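Small kitchen, big breakfasts: an afternoon with Rosemarie Brinkmann

Rosemarie Brinkmann starts talking about worktops before I've got my coat off. She has been helping people sort out their kitchens for years under the name Lakuletti, mostly in the older streets of Plildale, where kitchens tend to be narrow and oddly shaped, and she still gets properly excited about a good shelf.

"I love a cramped kitchen!" she says, filling the kettle. "Give me somebody's enormous showroom and I've got nothing to say. Give me one counter and a family who all want breakfast at the same time and I'm happy for a week."

Breakfast is her great subject. She thinks most kitchens are arranged around the Sunday roast, a meal that many of us cook once a month, while the cereal lives in a high cupboard behind the icing sugar. Her first question to any new client is what they ate this morning and where they were standing when they ate it. Quite a few of them were standing in the hall.

"So we begin there," she says. "Cereal, toast, eggs. Where's the pan, where's the bread, can you reach the bowls without asking someone to move? Once that works, the rest of the room is easy."

She is very keen on trays. A tray, she tells me, is a bit of spare counter you can pick up, and she'd have one in every kitchen in the country if she could. Wood is her favourite, with a raised edge so nothing slides off, and handles you can get your fingers through. Hers came from a joiner called Schmieder and has been oiled so often it has gone the colour of toffee.

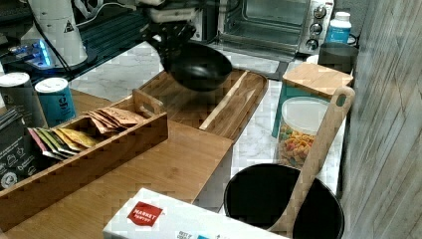
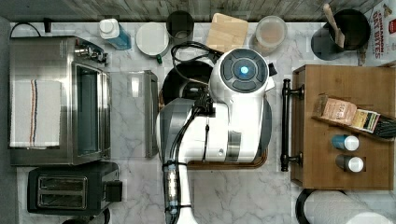
"People get embarrassed about having things out," Rosemarie goes on, "and they shouldn't. If you use it every day, leave it out! A toaster oven is heavy, you're never going to haul it out of a cupboard for two slices of toast."

What she does mind is things being left out with no home to go back to. Her answer is a line along the wall: the everyday pieces stand at the back, and the front of the counter belongs to whatever you're making. Wooden spoons go upright in a pot, chopping boards lean against the wall, and cleaning sprays go under the sink or in a caddy, well away from the food.

Then there are the clear containers, and here she really gets going. She used to be against decanting (too fussy, too much washing up) until Mattes Weidemann, who now works with her on the bigger jobs, brought in a set with wooden lids and filled them with whatever was in the cupboard.

"I was so rude about it," she laughs. "And then it was the best thing we did all year. You can see when you're running low, and the children could see the coloured cereal and got it themselves."

Mattes, who has been listening from the doorway, adds one warning. "Keep the cooking instructions. Cut them off the packet and tape them to the bottom. I have made some terrible couscous."

They disagree about cereal boxes. He would decant everything; she likes a box or two on the counter because it looks like somebody lives there. They also disagree about hanging pans, which he adores and she finds noisy. Her own frying pan sits on the hob from morning till night, and she sees no reason to move it.

I ask what a kitchen like this costs to put right, expecting to wince. Her last full job came to 900 pounds, most of it on a new length of worktop, but the one she's proudest of cost 50. It was a rented flat in July, with no drilling allowed, so they spent the money on a tray, a few jars and a second-hand trolley, and the tenant sent her a photo of pancakes the next morning.

The pair are now putting together a short guide called Padar, built around breakfast and going through the kitchen one job at a time. The draft runs to 95 pages and Mattes would like it shorter. Rosemarie has just written another chapter, on bread bins.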